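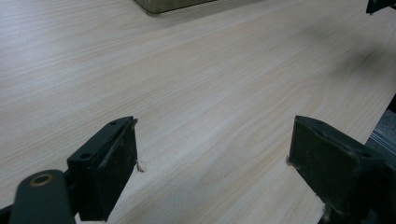

Telling veneer from printed film before refinishing a tabletop

Last updated: 14 October 2026

nkaramanlidis
I have a light-colored table I want to refinish. It came with the apartment, no paperwork, and the only mark underneath is a paper label that says Sastavska and a batch code. The top has a pale beige grain with cathedral arches toward the middle and straighter lines out toward one side. Matte finish. There are a couple of water rings near one end and a dull area where somebody used the wrong cleaner.

Plan was to sand at 120, then 180, then put on a hardwax oil. Before I start I would like to know if there is wood there to sand. What is the reliable test? I have read six different answers and they contradict each other.

grainwise
Arches in the middle with straight grain to the side is what flat-cut veneer looks like. It is also what a photograph of flat-cut veneer looks like, so the pattern by itself proves nothing.

Look for a repeat. Printed film comes off a cylinder, and the pattern starts over after one turn of that cylinder. Pick one feature that is easy to recognize, a small knot or a loop with a kink in it, and search the rest of the top for the same feature. If you find it again, same size and same orientation, you have print. If you don't find it, you have learned very little. A small top can be shorter than the repeat.

D_Panagiotou
The edge is a better place to start. Go to a corner and compare the grain on the top with the grain on the edge. On solid wood the long-grain lines run over the corner and turn into end grain on the short side. On veneered board the edge is a separate strip and the lines don't meet. On film the edge is also a separate strip, so this only separates solid from everything else, but that is the first split you want to make.

After that, look at the underside and inside any screw holes. Pull one screw. If the hole shows chips, it is particleboard. If it shows layers, it is plywood. Neither one tells you what is on the face, but it tells you how thick the face could be.

nkaramanlidis
Edge is a separate strip. The lines don't meet at the corner. Screw hole shows chips.

D_Panagiotou
Then it is not solid. Veneer or film over particleboard. Put the sandpaper away for now.

bakalis_fan
Wipe an out-of-the-way spot with alcohol on a white rag. If color comes off it's printed. Takes ten seconds.

grainwise
That test is wrong and it keeps getting repeated. Printed paper in furniture film is under a resin layer. Alcohol will not reach the ink. What alcohol will do is soften shellac and mark some lacquers, so on a real veneered top with an old finish you may get color on the rag and call it print. It gives the wrong answer in both directions.

bakalis_fan
It worked on a Bakalis sideboard I did in March. Color came off, and when I got to the bottom of it there was paper under there.

grainwise
Then the top layer was already worn through or it was a cheap paper foil with a thin topcoat. Foil is a different product from laminate. I agree it can work on foil. You can't know it is foil before you do the test, so the result doesn't help.

Mudgway_A
Some order of operations here, from least damage to most. I refinish for a living, mostly dining tables and office tops.

1. Rake a light across the surface. Turn off the overhead, hold a flashlight nearly flat to the top and sight along it. Real open-pored species (oak, ash) show pores as small shadows that line up with the grain you see. Embossed laminate also shows texture, but on the cheaper grades the texture and the printed grain don't agree. You get pore marks crossing a place where no pores should be. Closed-pored species such as maple or birch show almost nothing under raking light, so a smooth result is inconclusive.

2. Use a 10x loupe. Printed grain breaks up into dots or a fine screen under magnification. Wood does not. This is the single test I would keep if I had to give up the others. A cheap loupe is fine.

3. Change your viewing angle. Wood fibers reflect differently as you move, so light bands can go dark and dark bands can go light when you walk to the other end of the table. Print stays the same from both ends apart from glare off the finish.

4. Put one drop of water on a spot where the finish is already gone. Bare wood darkens within a few minutes. Film does nothing. On a sound finish this test is meaningless. Don't sand a spot just to run it.

5. Scrape, only under a bracket or somewhere that will be hidden.

ch.mavromatis
Number 3 is overstated. A heavy pigmented or white-toned finish kills most of the change in reflection, and light-colored furniture very often has a toned finish. I had a Donach desk that failed the angle test completely and was ash veneer under the lacquer. If the OP's table is pale beige, I'd expect exactly that problem.

Mudgway_A
Fair. It is a positive test only. If the bands flip, it is wood. If they don't, go back to the loupe.

ch.mavromatis
Agreed on the loupe. I would add that it needs to be done in more than one place, and away from any dull patch. Scratched topcoat scatters enough light that you can talk yourself into seeing dots.

nkaramanlidis
Ordered a loupe. While I wait: suppose it is veneer. Can I sand it at all?

D_Panagiotou
Yes, by hand, and less than you want to. Modern face veneer is commonly 0.5 to 0.6 mm. An orbital with 120 on it goes through that at an edge before you notice. Strip chemically first so that you aren't using up veneer to remove lacquer. Then 180 by hand with a cork block, with the grain, 2 passes, stop. Vacuum, check under the raking light, and leave it alone if it is even.

Keep the stripper off the edge strip. The glue there is usually hot melt and it lets go.

bakalis_fan
I've used 100 grit on veneer with no trouble.

D_Panagiotou
On old thick-cut veneer you can. Factory veneer on particleboard, no.

m_karras
What if it is film? I'm in the same position with a Flarnent kitchen table and the replies always stop at "don't sand it."

Mudgway_A
If it is film or laminate there are three routes. Clean it properly and live with it. Paint it: degrease, scuff with 220 just enough to take off the shine, bonding primer, then a two-part topcoat if it will see plates and cups. Or cover it, with new laminate or new veneer over the old. Veneer over sound laminate works if the laminate is scuffed and tight to the board everywhere. Tap it with a knuckle and listen for hollow spots first.

Oil is not a route. It has nothing to soak into and it stays sticky.

m_karras
Is new veneer over old laminate worth it on a 19 mm board? Seems like a lot of work for particleboard.

Mudgway_A
On cost, no. A plain new top is usually cheaper than the veneer, adhesive and edging. People do it when the size is odd or they like the base.

grainwise
One correction on covering. If you veneer one side of a loose panel you need something on the other side too or it will cup. On a top that is screwed down to a stiff frame you may get away with it. On a top sitting on four legs you won't.

ch.mavromatis
Depends on the adhesive. Water-based, yes, it will pull. I've put paper-backed veneer on one face with contact cement and had no movement after six years.

grainwise
I don't use contact cement under veneer at all, because solvent finishes can get through and lift it. We've had that argument in another thread.

nkaramanlidis
Loupe came. Checked the middle, both ends and near one corner. No dots anywhere. Under the flashlight there are very shallow pore lines and they follow the grain. Angle test does nothing, same as the Donach desk. Could not find a repeat.

Mudgway_A
No dots in four places and pores that agree with the figure. I'd treat it as veneer. Confirm with a scrape under a bracket, since you have the screws out already. Fibers mean wood. Brown paper or a hard clear flake means stop.

nkaramanlidis
Scraped it. Fibers, very fine ones, and a whitish dust on top that I assume is the toned lacquer. Going with the stripper on a small patch at the end with the water rings, then 180 by hand.

D_Panagiotou
Good. Expect the color to change when the toner comes off. It will likely be yellower than it is now. If you want to keep it pale, use a hardwax oil with white pigment and try it on the stripped patch before you do the rest.

bakalis_fan
Still think the rag test has its place.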